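Section 3. Running the Kitchen Demo for Visitors

Applies to: Prodis simulator, open day build
Last revised: Jul 9, 2018

If you have never run a simulated arm in front of a crowd, you're in for a good day! The October open day at Stutley is the big one, but the steps are the same for a school group or two people from down the hall. Read 3.1 and 3.2 the evening before. The rest you can follow as you go.

3.1 Before the doors open

1. Start the demo computer and log in with the visitor account.
2. Open Prodis and choose Grotside from the list of rooms. Loading is slow the first time, so let it finish.
3. Set the main display to the wrist view and the side monitor to the room view.
4. Press Home. The arm goes to its start pose with the fingers open.
5. Move the hand controller through its full range once and watch that the picture keeps up.

NOTE: Room files saved under the old numbering (anything below 2000) will load but the controller will not respond. Use a newer copy.

CAUTION: Do not press Reset All while a visitor is holding the controller. The view jumps, and people who are leaning into the screen really don't like it.

3.2 First approach to the dishes

6. Turn the speed dial to 78 and leave it there. Faster looks great, but beginners overshoot.
7. Bring the hand in toward the dishes with the fingers open, and stop before the fingertips reach anything.
8. Press Hold and let people crowd in.

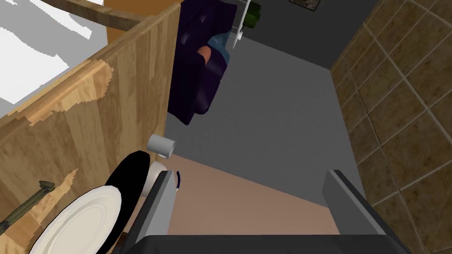 Hold is the best moment of the whole demo, so don't rush it. Visitors have time to get their bearings from the wrist, and they nearly always start planning out loud which thing to go for. Let them! Ask what they would pick up first and why. The white plate with the black one partly under it makes a lovely question, because a person would just slide a thumb in and a two-finger hand has to find another way. You can also point out how much of a small item a finger can hide from this view, then send everyone to the side monitor for a second look. When the talk dies down, press Hold again to release.

9. Hand over the controller. Give each visitor one try, or two if the line is short.
10. After each try, press Home.

NOTE: A dropped dish is fine and usually gets a cheer. Use Restore Items to put everything back.

3.3 Turning away from the dishes

This part gets skipped, and it's a pity, because it is where people start to understand how the wrist view works.

11. With the fingers open and empty, press Raise and wait for the arm to stop.
12. Rotate the wrist slowly until brown tiles show between the fingers.
13. Ask the group to say which way the hand is facing, using only the main display. Then uncover the side monitor and let them check.

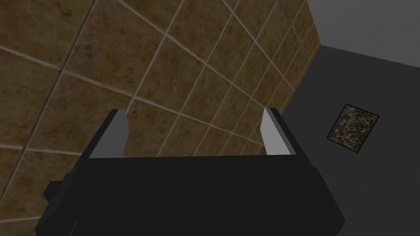

Esmaeil Karimi wrote back after trying the draft of this section that step 13 should come before anyone touches the controller, as his group steered much better once they had played the guessing game. Nestor Castillo prefers the order printed above, with the dishes first while everybody is fresh. Both work. With children, try Esmaeil's order.

14. If the group loses track of direction, press Home and begin again from step 11.

CAUTION: Keep the rotation slow on a large display. Fast turns can make people queasy.

3.4 If something goes wrong

The fingers will not close: Hold is still on. Press it once.

The picture freezes but the side monitor keeps moving: unplug the Aebischer display adapter, wait a moment, and plug it back in.

An item sinks into a surface or hangs in the air: use Restore Items. If it happens again, reload the room as in step 2.

3.5 Closing down

15. Press Home, then Save Session if any visitor asked for a replay.
16. Quit Prodis before turning off the displays.
17. Put the hand controller back on its charger.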